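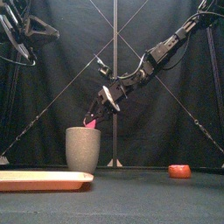

I have bought more desk organizers than I've owned desks, and for years every one of them ended up as a second junk drawer with no lid. The pens went in, then the receipts, then a dead battery, then the little hex key from a shelf I no longer have. What finally got me out of it was giving up on matching sets and using odd containers in a size that suited the stuff. A tall gray cup with a wide mouth and a narrower base, a bit like a planter, will swallow anything you drop in from above, and a low tray, cream along the lip and orange down the side, can sit right in front of it for whatever you want within reach. Bright things help too! You can spot something hot pink going over a gray rim from across the room, and I now buy my erasers accordingly.

I started this in July, when I moved my work table into the back bedroom of our place in Tendley and had to carry everything down the hall in shoe boxes. I made myself empty each box completely before I fetched the next one (I cheated once, with the cables). The pen box alone had 32 pens in it. I scribbled with every one of them on the back of a Nolte furniture flyer, and 9 still wrote. Nine! I'd been dusting around the rest for years.

The survivors went into a tall pot, and I do mean tall, because short cups tip over the second you add scissors. If yours is narrow at the bottom, put a handful of gravel or some old coins in first. I used pennies from my kid's Lino tin, which I have promised to give back.

Then there's the tray. I wanted a deep one, and the woman at Cuver, our local housewares shop, talked me into a shallow one, and she was right. Deep trays get layers. Mine holds sticky notes, lip balm, the tape measure and whatever came in the mail that needs an answer, and when it's full I have to deal with it before I can put my tea down.

The part I resisted longest was leaving some of the table bare. I kept wanting to fill the far side with a plant or a lamp or a nice stack of books. Now I allow one small round thing over there (currently a squat little candle I've never lit) and the rest stays open for my elbows and the laptop. I'm still working on the cables. They're in their shoe box under the bed, and I'll get to them after the holidays.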